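Filed under: Bench Notes / Kitchen Chores
3 comments | 12 shares

Apr 15, 2021

Kitchen bay, Eleo arm, clear-the-counter task. Writing this up before the numbers get cleaned for the Nesasia summary, so the raw version is on record somewhere.

Question for the week is the same one we have had since October: can the arm take a list of small kitchen chores and get through it without a person standing next to the stop button. Short answer is still no for the list, yes for a few items on it. The items that work are boring. The items that fail are the ones a ten-year-old would do without looking.

Chores on the sheet:
- move soft produce from plate to board and back
- pick up and put down the clear container
- lift the cutting board by its edge
- wipe (not attempted, no cloth fixture yet)

Started with the clear container next to the bamboo board. The wrist camera has a hard time with it. The walls come through as two bright vertical bands and the marble reads straight through the middle, so the detector either finds two thin upright things or finds countertop. The depth map is worse than the color image. There is a hole where the base ought to be, and the planner treats the hole as free space. 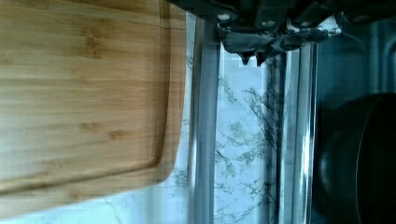
Wrist view, fingertips over the gap between the two bright bars. Board and groove at left.

Ran 47 attempts at the container over two sessions. Logged outcomes by hand on the sheet, then typed them in. Most misses are the same miss: the arm centers on the veining between the walls and closes on air. The next most common is one finger landing on top of a wall, at which point the force limit trips and the arm backs off. The force limit did its job every time, and I would not raise it.

Things tried:
- lower exposure on the wrist camera. Helps with the highlights, loses the dark area at right completely.
- strip of matte tape along one rim. Works well, and is cheating. Nobody is going to tape their glassware.
- second look from 4 cm higher before closing. Slows the cycle, fewer air grabs. Keeping this one.

Workspace layout is unchanged from the Veltavano drawing except for the tray, which moved. Recording positions again here since the last entry got them wrong: toaster oven and toaster at left, containers along the tile, tray with the plate at right, arm base on the board in the center. If anyone shifts the row at the back, please redo the collision boxes. The crock with the spoon is the one that matters, the spoon handle sticks up past its box.
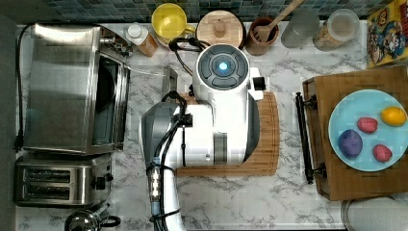

Overhead, bay layout. Plate on tray, right side.

Soft produce is in better shape. The toy fruit is forgiving, it squashes and stays where it is put. The lemon is the easiest of the lot on account of the color. The purple one gets missed more than the strawberries do, and I think it is a segmentation threshold and not the grip. Two fruits touching is still a coin flip; the arm tends to take the pair, and then loses one over the edge of the plate.

Caution on reading too much into that. Real fruit is heavier, slicker, and does not like being dropped. Espinoza's note from the fall made the same point about plush stand-ins, and the grip force we use now would go right through a ripe plum. Would like one session with real produce before any claim goes in the summary.

Also worth writing down: plate height. With the board up on a box, the board's front edge sits close enough to the plate that a low approach from that side clips it. Set the approach to come in from above for anything near the rim.

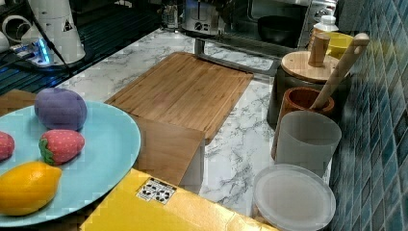

Board lift

Only 2 clean lifts. The rounded corner gives the fingertips nothing to get under while the board is flat on the counter, and the juice groove is too shallow to hook. A person slides the board past the counter edge and grabs it from below. The arm could do that in principle, but it needs a push primitive we do not have, plus some way of knowing where the counter stops. Scripted a slide with fixed coordinates and it went fine until the board started in a slightly different place.

Went back to the container afterward with the higher second look turned on. 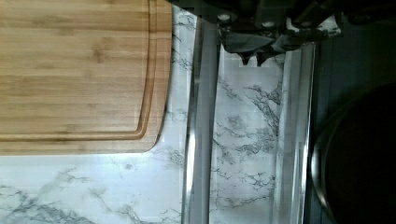 Same container, fingertips open above the far end, between the walls.

Approach is straighter with the second look. Still no reliable way to pick which wall to grip. The right wall is next to the dark round object (pot or pan), and the contrast there drops to almost nothing, so I have been forcing the left wall in the config. That is a setting for this counter and will not carry over to another one.

Cycle time for one pick and place is over 130 seconds with the second look. Doing it by hand is a few seconds. For a shop floor with fixtured parts I would sign off on the arm today. For a kitchen, soft objects on a known plate, supervised, and that is the extent of it.

To do:
- check the purple threshold against last week's logs
- cloth fixture for the wipe task
- try the container with a side light
- fix the spoon handle collision box
- ask Nesasia whether tape results can be listed separately or have to come out

Last updated: two edits, typos and the layout paragraph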